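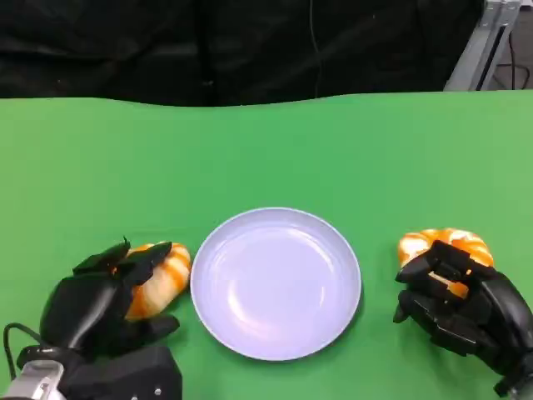 Terence Ellwood wants to know why the Skircombe growers got their sweet potato vines three weeks after everyone else, and he has asked me twice now, so I'll start there. The truck from the Barros nursery broke an axle on the hill road and we had no backup (my fault, I'd let the second hauler's contract lapse). The vines sat under wet sacking for two nights and we tossed the worst of them. Everybody in Skircombe has planted now, and I've signed up a second hauler through the end of November.

Okay, the numbers, as of Oct 29, 2024. We've handed out 1,815 bundles of clean vines to 478 households, and 72 of those households are also keeping a small nursery bed to share cuttings with neighbors next season. I'm really happy with that last number! Jundircombe alone took on 18 beds, most of them down by the creek where it stays damp.
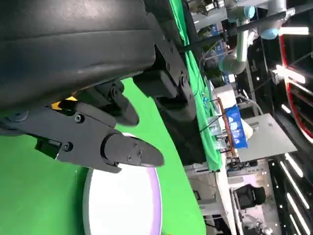 Weevils are still the big headache. We walked the older plots in Jundircombe and found tunneling in a lot of the roots close to the surface, mostly where folks hadn't hilled up the soil after the rains quit. We're running short hilling demos right in the fields, and they go over much better than the handout did. The traps are simple to put together, nothing on them fussier than the little screws on that black fingertip pad, but the lures come through Nutport and the last box was held up at the port. I've asked for a double order so we aren't caught short again.

Money is mostly on track. Fuel ran over, training came in under, and I'd like your okay to move the difference across before the next payment. I still owe you the receipts from the Barros trip.

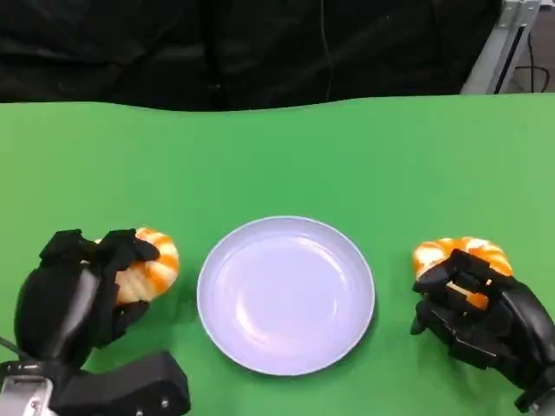 Plate on the green table.

Next up is the taste day with the orange-fleshed variety, then the first root weights from Skircombe.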